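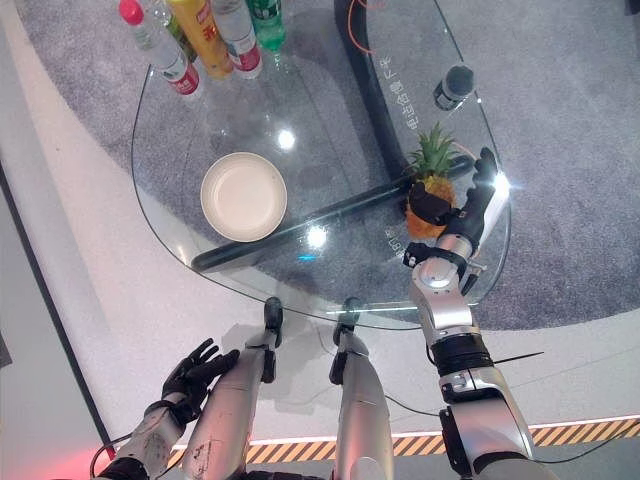

When I moved to the flat in Fitzgerald Street, I had 10 plates and no fruit bowl. My neighbour Rebecca Cirillo told me that a pineapple is better than flowers for a glass table. It stays nice for many days, and then you can eat it.

I have a glass table now, and I follow her advice each December. The glass is a difficult surface. Every fingerprint shows, and the carpet under it becomes part of the table. For this reason I keep the colours few. A plain pale plate is enough, and the fruit does the rest.

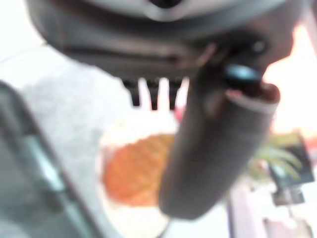
Sorcha Dunne does not agree about the plate, and she told me that a pineapple should always stand on the bare glass, with the drinks far from it. She buys hers at the Skustik market for 2 euros and says the plate makes it look like a dessert.

I tried her way for one week. The fruit looked very handsome, but the bottom left a sticky ring and I cleaned it three times. 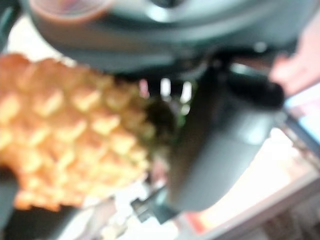 How do you know when it is ready to eat? Smell the bottom of the fruit, and if it is sweet there, cut it the same day.

After that comes the clearing of the table. I take away the bottles first, then the plate, and I wipe the glass with warm water and a little vinegar. The edge needs a dry cloth, and I go slowly there.

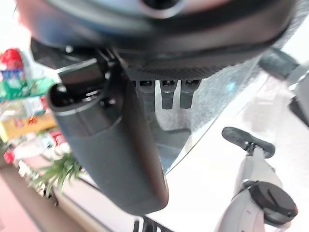 Clear glass beside a bright white surface.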